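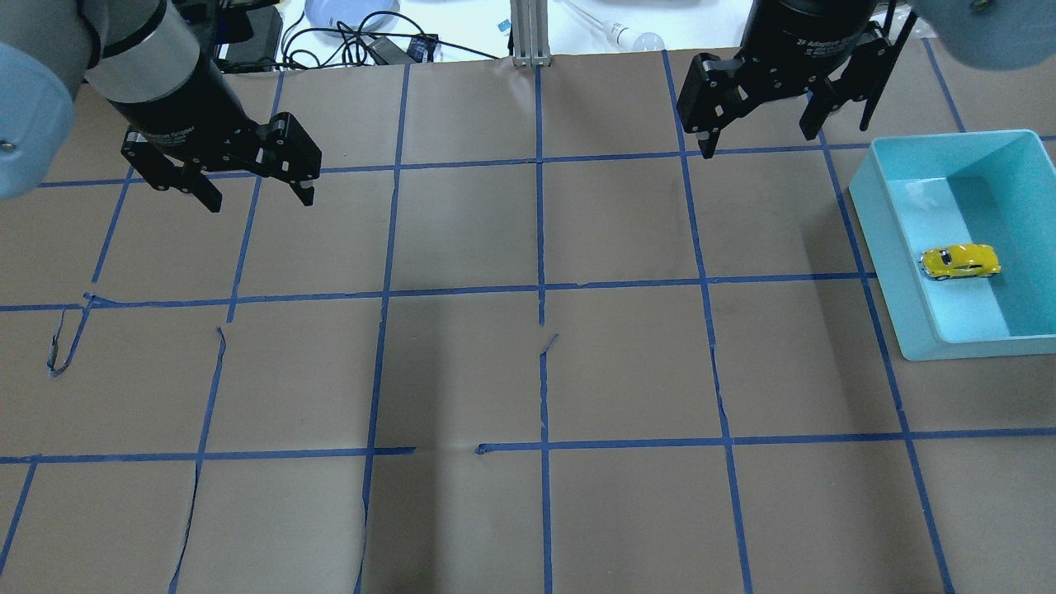 MINUTES / Grid Placement Study

Notes of the Furkorton group meeting, held in the Salazar room at 2:30 in the afternoon, with the Corkivby people joining by phone. Giuliana Huanca took the chair and, as ever, these notes are rather fuller than anyone asked for.

1. Notes of the last meeting

Agreed with one correction. The December trials were run with the old lighting, so the entry that says "new lamps" should read "old lamps." Thanks to Corkivby for spotting it, and apologies for the muddle it caused in their spreadsheet.

2. Where we are with the method

Giuliana gave us a good long walk through the cell-by-cell approach, mostly for the benefit of those who missed the spring sessions (welcome back, all of you!). The idea is still the one we started with: the table is split into cells with blue tape on brown paper, each start position is called by its cell, and we report success per cell instead of one grand average for the whole table. The toy car and the blue bin remain our standard pair for the pick-and-drop task. We now have 829 episodes logged, and everyone was very pleased to hear it.

There was a friendly but lengthy talk over whether the tape ought to be measured out properly. Some of the strips are kinked, and there is a gap in one of the lines. Corkivby felt that a crooked grid makes for crooked numbers. Giuliana's view was that the cell is only a name for a region, and that the exact start point is taken from the calibrated overhead view anyway, so a wandering strip of tape does no harm to the result. It was left that the tape stays as it is until the current block is finished, and that any later relaying gets its own entry in the log so we can split the data there if we need to. 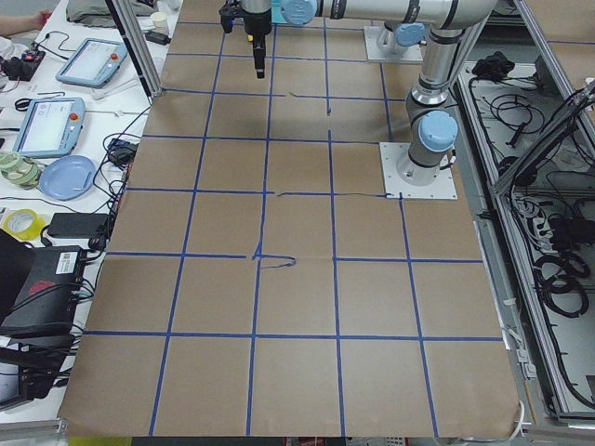

Gripper over a cell in the back row, with both teach pendants on the side table.

3. Results so far

Of the 829 episodes, 226 were held back for testing, and those are the ones we talked through. The short version is that the front and middle rows behave nicely and the back row doesn't. Success falls off as the reach gets longer, and it falls faster when the car starts with its nose toward the arm. We had half expected this from the pilot, but it was still a little deflating to see it drawn up so plainly on the chart.

Two explanations were put forward, and we spent a happy half hour on them. The first is that the policy simply saw fewer demonstrations back there, which is true and which is our own doing, as the people giving the demonstrations find that row awkward and drift forward when they get tired. The second is that the wrist has fewer comfortable angles at full stretch, so even a good demonstration looks hurried. Giuliana suggested we could tell the two apart by evening up the counts first and changing nothing else. If the gap closes, it was the data. If it stays put, we look at the approach angle. Everybody was content with that, and it has the great merit of being cheap.

Corkivby asked whether the pen marks on the paper might be acting as landmarks for the model. It is a fair question and we have no answer yet. We will run 4 cells again on a fresh sheet with the same tape layout and compare.
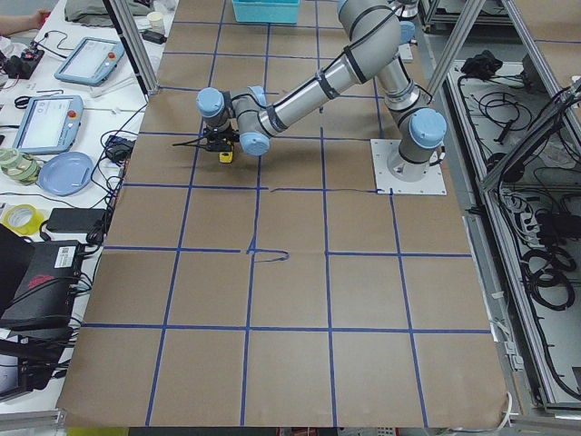 Low hover inside one of the upper cells.

4. Hover height

A smaller point, though it took us nearly to the end. The written procedure says to bring the gripper down to just above the paper before an episode is started, and some sessions have plainly been starting from higher up. Giuliana will reword that step and give a height in the text. Older sessions will be tagged "low" or "high" from the side camera recordings, and Corkivby kindly offered to do the first batch.

5. Write-up

Rastham would like a draft of the methods section before we show any charts. Giuliana has the opening pages in hand and would be glad of comments on the paragraph on naming the cells, which she has rewritten more times than she cares to admit.

Actions

Giuliana: reword the hover step; send the methods draft to Rastham.
Corkivby: tag the first batch of older sessions.
Furkorton: even up the back row demonstrations; lay the fresh sheet and repeat the 4 cells.
All: comments on cell naming to Giuliana before the next meeting.

Next meeting in the same room at 2:30, unless the Salazar booking falls through again.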